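Wäsche sortieren auf einem Tisch

Galerie, 18/01/2021 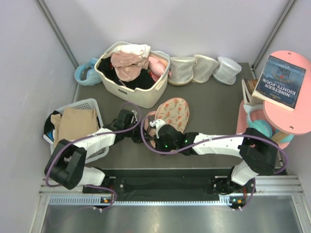
Cremefarbener Korb mit Griffausschnitt, hinten auf der dunkelgrauen Tischplatte. Rechts davon drei weiße Behälter aus Netzgewebe, vorn ein gepolsterter Hausschuh mit Tulpenmuster.

Seit November sammeln wir auf dieser Seite Aufnahmen zum Thema Ordnung im Haushalt. Diesmal geht es um Kleidung und die Kleinteile, die beim Sortieren übrig bleiben. Zusammengestellt hat die Auswahl Marichka Marchuk, die Texte sind von Yoshinori Tsuchiya.

Zum großen Korb: Schwarzes liegt unten und links, in der Mitte ein pfirsichfarbenes Teil, über dem hinteren Rand ein gefaltetes weißes Stück. Kleine, helle Sachen verschwinden leicht unter einem dunklen Kleidungsstück. Wir legen sie deshalb obenauf oder gleich in einen eigenen Behälter.

Zum weißen Wäschekorb links: Die Seiten sind gitterartig durchbrochen, innen liegt ein beiges Kleidungsstück, locker gefaltet. Für getragene Sachen, die noch nicht in die Maschine müssen, nehmen wir gern solche Körbe – es kommt Luft an den Stoff. Feuchtes gehört trotzdem auf die Leine.

Zu den Netzbehältern: Sie eignen sich für Socken, Tücher und Haarbänder. Wer viele davon hat, sollte sie beschriften. Blandine Tessier verwendet dafür Anhänger aus Karton, Yae Kinoshita schreibt auf Klebeband und wechselt es alle paar Monate.

Zum Hausschuh: heller Grund, rötliche Tulpen mit grünen Blättern, rosa Paspel. Gepolsterte Hausschuhe bewahren wir paarweise und getrennt von der sauberen Wäsche auf, am besten in einem offenen Fach nahe der Tür. Vor dem Waschen das Etikett lesen, nicht jede Polsterung verträgt die Trommel.

Die Galerie umfasst inzwischen 284 Aufnahmen, 171 davon zu Küche und Vorrat. Die übrigen sind nach Räumen geordnet und über das Verzeichnis zu finden. Hinweise und eigene Bilder nimmt Mio Aoki entgegen – bitte mit kurzer Angabe zum Raum.

Nächste Folge: Schubladen im Flur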